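Garment care: folding cotton knits flat

Last updated: March 22, 2019

Members who sort for the Prundumthorpe clothing exchange have asked for a written version of the folding method. It applies to T-shirts and other light cotton tops. Woven dress shirts will be covered in April.

1. Clear and wipe the surface. A smooth, pale top shows up lint and grit before they reach the cloth. Open out anything that arrives rolled or bunched, and check inside the tucks for hems folded back on themselves. A rolled hem left in place adds several layers at one point and the finished stack will lean.

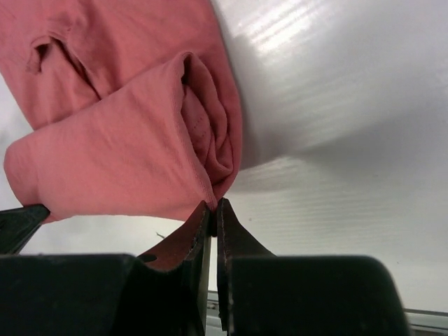 2. Find the seams. Stitching is the best guide to how a knit should lie, as the fabric itself stretches and will take almost any line you give it. Work out which part is sleeve and which is body before making the first fold.

Hold the cloth by a small pinch and move it slowly. Wrinkles gather toward the point of the hold, and the tighter the pinch, the more of them there are to smooth out later. Two layers that have shifted against each other should be parted and laid again. Pulling from the top layer only drags the lower one out of line.

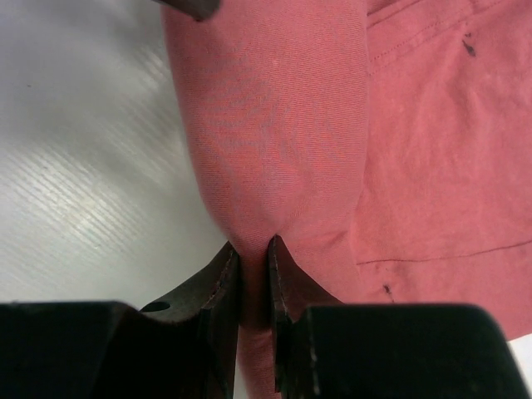 Pink cotton pinched into a narrow fold, with wrinkles running in to the hold.

3. Spread the garment from two points. Take one hold on each side, set well apart, and draw outward until the long edge is straight. Keep the tension low. Jersey pulled hard at the corners goes wavy along the hem. A band of cloth folded over at the far edge can stay if it is even along its length; otherwise turn it back and start again. Sleeves are dealt with last.
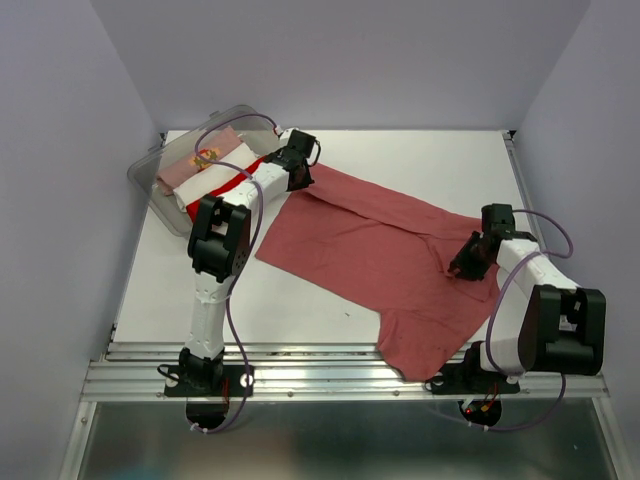 4. Fold to shelf width. Bring each side in to the centre, lay the sleeve back along the fold, then turn the hem up to the collar in two even moves. Flatten with the palm. The bins at the Justmont depot take 16 tops each when folded this way, standing on edge.

Colour sorting stays as before: reds and pinks go together, and anything with faded patches goes to Gladys Mosquera for grading. The exchange handled 3445 garments last year.

3 comments | 16 shares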